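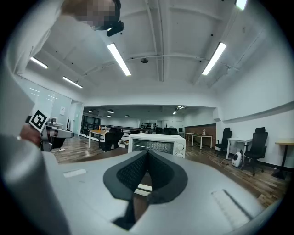
The second stretch of the Dovovley blog-writing program has gone better than we dared to plan for, and I'm very glad to be reporting on it. When Hokosby agreed to fund us, our writers had published 43 posts between them. They have now published 205, and the new ones are easier to read! Much of that comes down to the "name the part" exercise, where you have to describe an object for someone who has never come across one. Take a dark padded jaw with a V-shaped notch at the top and black mesh on its inner faces. "A gripping component" leaves a reader with nothing to hold on to, while the notch and the mesh give them something to picture. Writers who struggled with openings now start their posts with a thing and move out from there, and the editing sessions are shorter for it.

Topic choice was our weak spot in the last report. People were picking subjects they thought would bring traffic and then running dry after two paragraphs. We dropped the shared topic list in September and asked everyone to bring their own, with a one-line note on who the post was for. The one-line note has been the real find. A post on renting out a spare room reads very differently when it's written for a first-time landlord than when it's written for the tenant, and writers spotted that for themselves once they had to put the reader's name on the page. 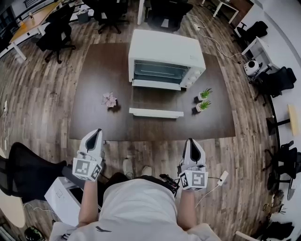 It also made fact-checking easier to teach. Every draft now goes to a partner along with its sources, and the partner opens each link before the draft comes to me. We had 88 drafts go through this way. A few came back with dates that didn't match or quotes that had lost their second half, and they were fixed before anyone outside saw them. The Ene group were slow to take to it -- they felt it was a lot of paperwork for a short post -- but they're now the quickest partners we have.

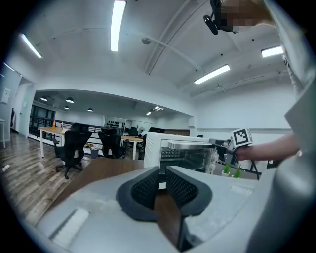
Darius Avram wrote after reading the spring posts that he could tell which ones had been through a partner, and that he would like the same check applied to headlines, where he still found promises the post didn't keep. We agree with him, and headlines go on the partner sheet from the next round.

Two things are behind schedule. The Plirent archive still needs its tags cleaned up, and the style guide is a draft with a thin chapter on captions. Paula Vasiliu has the tags in hand. I'm writing the captions chapter myself and will send it over with the updated budget sheet.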